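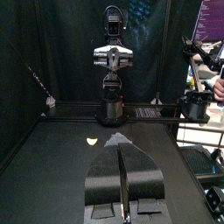

*A small cream-colored crescent-shaped object, roughly half-moon in outline, lying on a matte black tabletop.*

A **crescent** is a flat shape bounded by two curved edges that meet at two points, usually called horns. The outer edge bulges outward and the inner edge curves the same way, so that the shape looks like a disk with a bite taken out of it. In everyday speech the word is used much more loosely. It gets applied to half-moons, bananas, bent streets, orange segments and almost anything else with one side rounder than the other.

The crescent has picked up an unusually large number of origin stories for so simple a shape. Many are repeated in guidebooks, on menus and in school materials with no source given. Several are known to be wrong, and a good many others can't be checked at all.

## Name

The English word comes through French from the Latin verb *crescere*, "to grow." It was first used of the growing moon and only later of the shape. Strictly, then, a waning moon should not be called a crescent. Almost no one observes this rule, astronomers included, who speak of the "waning crescent" without embarrassment. Language columns still bring it up as an error now and then.

The word has no connection with *croissant* beyond the obvious one: the two are the same word in two languages. Claims that *croissant* preserves an older or secret meaning are not supported by dictionaries.

## Geometry

In plane geometry the figure made by two overlapping circles, with the overlap removed, is called a **lune**. When the inner arc is replaced by a straight line the result is a circular segment. A true half-moon, with one straight side and one half circle, is a semicircle and is not a crescent under any strict definition.

Greek geometers found that certain lunes have exactly the same area as a figure made of straight lines, and that such lunes can be turned into a square with compass and straightedge alone. This was a real result. It has also been the source of a lot of bad mathematics, as amateurs have for centuries taken it as a sign that the full circle could be squared in the same way. It can't, and the proof has been settled for well over a hundred years. Only five kinds of lune bounded by circular arcs are known to be squarable by these means, and it has been proved that there are no others of the relevant type.

The visible part of the moon is not quite a lune of this kind. Its outer edge is half of a circle, but its inner edge, the line between day and night on the lunar surface, appears as half of an ellipse. Most drawings get this wrong. Artists usually cut the inner edge from a second circle, often so deeply that the horns wrap far around the disk. The real moon never looks like that. Its horns always end at opposite ends of a diameter.

A related mistake is the star drawn between the horns. The dark part of the moon is still there and would hide any star behind it.

## Use as a symbol

### Early use

Crescents appear on seals, boundary stones and jewelry from the ancient Near East, often beside a sun disk or a star. In many of these cases a link with a moon god is well supported, because the figure is shown or named together with the sign. Where there is only a curved mark on a pot or a bone, the case is much weaker. A curved scratch is one of the easiest marks to make. Popular books have a habit of reading such marks as moon calendars whenever their number comes anywhere near the length of a month.

The crescent was used on coins of Byzantium long before the city became an Ottoman capital. A familiar story says that the townspeople adopted it after a sudden light in the sky gave away a night attack. The story is old, but its tellers disagree on what the light was, and the coin type could as easily have come from the worship of a local goddess.

### Association with Islam

The crescent is widely described as "the symbol of Islam." This needs some care. The religion has no official emblem, and the earliest Muslim communities are not known to have used one. The wide association came later and owes a great deal to Ottoman flags and to European habits of labeling. Some Muslim writers accept the sign and others object to it. The new crescent does matter in fixing the start of lunar months, including Ramadan, but that is a question of timekeeping and tells us little about the emblem.

### Heraldry

In European heraldry a crescent has its horns pointing up. With the horns toward the viewer's left it is *decrescent*, and toward the viewer's right it is *increscent*. In English practice a small crescent can mark a second son. Family-history sellers like to add that a crescent on a shield proves an ancestor went on crusade. No rule of that kind existed, and plenty of families with crescents have no known crusader among them.

## Food

Crescent-shaped baked goods are common across Europe and western Asia. The best-known tale about them says that bakers working before dawn heard enemy miners tunneling under the walls, raised the alarm, and shaped a pastry after the crescent on the enemy's flag to celebrate. It is told of Vienna and of Budapest, in more or less the same words, which should by itself raise doubts. No record from the time mentions it. Curved rolls were being baked in Austria centuries before the siege of Vienna.

A second tale credits a homesick queen with bringing the pastry to France. It has the same weakness. The flaky, layered croissant is not described in French cookbooks until long after her death.

The food writer Madhu Uniyal collected 149 printed origin stories for crescent breads, cookies and dumplings and found that 52 of them involved a siege. Her book, *Horns and Butter*, argues that most were put together by bakeries and tourist boards. The argument is persuasive for the siege stories. It is thinner for the rest, where she often treats a missing source as proof of invention.

A simpler explanation for many of these foods is rarely offered. A circle of dough folded over a filling makes a half-moon, and a rolled triangle bends easily at the ends. Cooks in different places could have arrived at either shape with no moon in mind.

## Streets and buildings

In British town planning a crescent is a curved row of houses, usually facing a garden. The type became fashionable in the spa towns of the eighteenth century. Later builders used the name freely, and many streets called Crescent are straight, L-shaped or dead ends.

The Crescent at Madodbridge is sometimes cited as a moon-aligned plan, with its open side turned toward the rising full moon in midsummer. The claim goes back to a pamphlet by Pushpa Vashisht, who measured the angle from a tourist map. The full moon does not rise at one fixed point from year to year, so a wide range of directions could be made to fit. The builder's surviving letters talk about drainage and a quarrel over a 600-foot boundary. They don't mention the moon.

## Claims of special effect

Several products have been sold on the idea that the crescent shape has some power of its own. The Cevow neck pillow was advertised as following "the body's natural lunar curve," a phrase with no medical meaning. Stoltach, a maker of garden tools, said that its crescent hoe cut root strain by half. The only test described in its catalog involved 7 gardeners, with no straight-bladed hoe for comparison.

Crescent pendants are also sold as aids to sleep or fertility. Nishad, a jewelry label, dropped such wording from its packaging one April but kept the names of the pendants, among them "Cradle" and "Deep Rest." Wearing a pendant of any shape has not been shown to affect either condition.

## See also

- Lune (geometry)
- Lunar phase
- Star and crescent
- False etymology
- Food legends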